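Galora Community Help > Managing People > Meetings and Feedback

How do I give feedback to someone who used to be my equal?

Posted by Kwabena Dankwa, 07/03/2019

Hello all, I've been reading this board for ages and have finally got a reason to post, so please bear with me if I go on a bit.

I was made team leader at our Cestport office a little while ago. There are eight of us in all, we look after customer accounts for the whole of the region, and until the promotion I sat in the same row as everyone else and moaned about the same things as everyone else. I like them very much. That's half the trouble, I think.

One of the team, who I won't name, is brilliant with customers and dreadful at writing anything down. Calls don't get logged, or they get logged as "spoke to client, all fine", and then whoever picks up the account next has to ring up and ask the poor customer to go through it all over again. We had 226 accounts move between people in the last handover and a good many of the muddles came back to the same desk. I've mentioned it twice, both times in passing in the kitchen, and both times I got a laugh and a "yes, yes, I know, I'm hopeless". Nothing has changed.

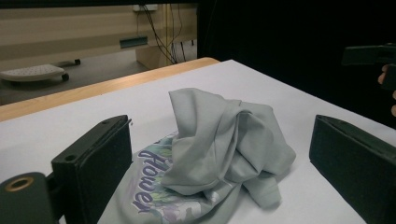 I do have a proper one-to-one booked now and I'm dreading it. We started at the firm in the same month and used to share lifts. My own manager says to "just be straight", which is fine for her, she's been doing it for years. I don't want to come across as though the new job has gone to my head, but I also can't keep letting the others pick up the pieces, and one of them has started making little remarks. Has anyone been through this? Did you say something about the change in roles first, or just get on with it? And do you put it in writing afterwards, or does that make it look like a telling-off?

Thank you in advance, and sorry for the length!

Galora_Reader7
Just tell them. They're an adult. If it's part of the job they have to do it, friend or no friend.

Usman Sethi
Hello Kwabena, and congratulations on the new post, which I hope somebody has said to you properly by now!

I was in the same boat at Mangubat, where I went from the warehouse desk to running it, with a very good friend still on the team. I'd say the kitchen chats are where it's gone wrong so far, and I did exactly the same. When you mention a thing over the kettle the other person hears it as a grumble between mates, and they answer it like one. So the one-to-one will help all by itself, simply by being in a room with the door shut.

I would say something about the change, but keep it to a sentence or two. Mine was along the lines of "this feels a bit odd for me and it probably does for you as well, but I'd sooner talk to you about it than let it stew". Then I went straight on to the matter in hand. If you spend ten minutes apologising for being the boss they'll be worn out before you reach the call notes (I have done this, it was awful).

Bring two real calls with you, recent ones, and talk about what happened to the person who picked them up next. Leave out the remarks from your other colleague, though. It's very tempting to say "people have noticed", and all it does is make someone spend the afternoon wondering which people. Then ask what gets in the way, and do wait for the answer. My friend turned out to be finishing one call with the next one already ringing and had never had a spare minute to type. We agreed on a short gap after each call and a form with only a few boxes on it. It was better within a fortnight, not perfect, but better.

As for writing it down, yes, a short and friendly email with what you both agreed, and ask them to add anything you've missed. Put a date in for another chat, too. We left ours until June, and that was too long, so I'd go for a couple of weeks.

And do say that they're brilliant with customers, if you think so. You told us before you told us anything else about them, and I wonder if they've heard it from you.

Kwabena Dankwa
Thank you both. Usman, I hadn't thought to ask what gets in the way, I'd rather assumed I knew. I'm going to dig out two calls this afternoon. We use Gusell for our notes, so if anyone has a short form set up in it that they like, I'd be very glad to see how you've laid it out.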